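How Do You Teach a Robot to Pick Up Fruit?

Hi there! I work at a place called Kanuvberg, and I have one of the oddest jobs on my street. I help robots practice with toy food. Most days my desk looks like somebody emptied a play kitchen all over it, and I love it!

Let's start with you. When you were tiny, you couldn't pick up a spoon. You grabbed at it, missed, dropped it, and tried again (probably with mashed peas flying everywhere). After lots and lots of tries, your hands got the idea. A robot can learn from lots of tries too, and those tries are what I collect. We call each one an example.

One example goes like this. I pick a job, such as "put the egg in the basket." Then I steer the arm through the whole job with a pair of handles, nice and slow. While I'm steering, the computer saves what the cameras see and how every joint in the arm moves. When the job is done I press a button, and that's one example in the bank. Then I mix up the toys and go again.

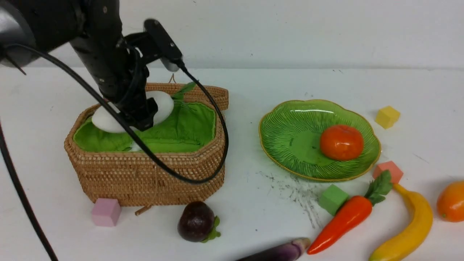
Why does a robot need so many examples?

Each example only shows a job done one way, with the things in one spot. If the robot only ever saw a banana on the left, it might get stuck when the banana was on the right. Lots of different examples help it work out which parts of the job stay the same and which parts can change.

Our project is called Cliswood, and so far it has 3290 examples. On a good Friday I can add 36 before lunch. On a bad Friday I knock a lemon under the radiator and have to crawl around looking for it.

Where does the robot look from?

We use 2 views. One camera looks at the table from higher up, kind of the way you look down at your dinner. The other one rides along near the gripper, which is the robot's hand. The high view is good for finding things. The close view is good for the last little bit, when the fingers have to go on either side of a toy without bumping its neighbors.

Fruit is great for practice because the shapes are so different. A banana is long and curved, so it matters which way you grab it. A mango is fat and smooth and likes to roll. Foam cubes are easy to hold, but I put them close to other things to make the job trickier. Sneaky, right?

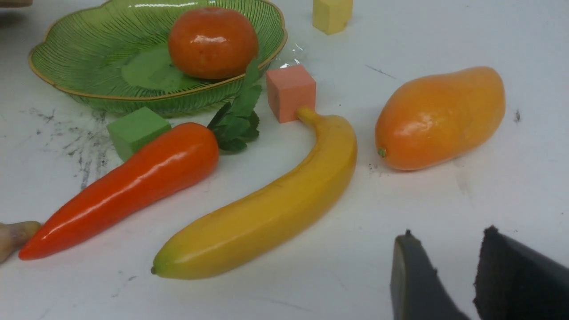
What happens to the mistakes?

I make plenty! Sometimes I close the fingers too early and grab nothing but air. I mark that try as a miss so the computer doesn't mix it up with the good ones. My favorite tries are the ones where I nearly drop something and then fix it, and those I keep. A robot needs to see how to fix things too.

Then a program called Taheri goes through all the saved tries, over and over. It practices guessing: if the cameras see this, how should the arm move next? At first its guesses are terrible. Bit by bit they get closer to what I did with the handles.

Try it at home

You'll need a friend, a bowl, a spoon and a few toys. Close your eyes and let your friend guide your hand to put one toy in the bowl. Do that five times, with the toy in a new place each time. Now open your eyes and try it alone, using only the hand your friend was guiding. Then swap, so you get to be the teacher. When you're both good at it, try moving the toys with the spoon!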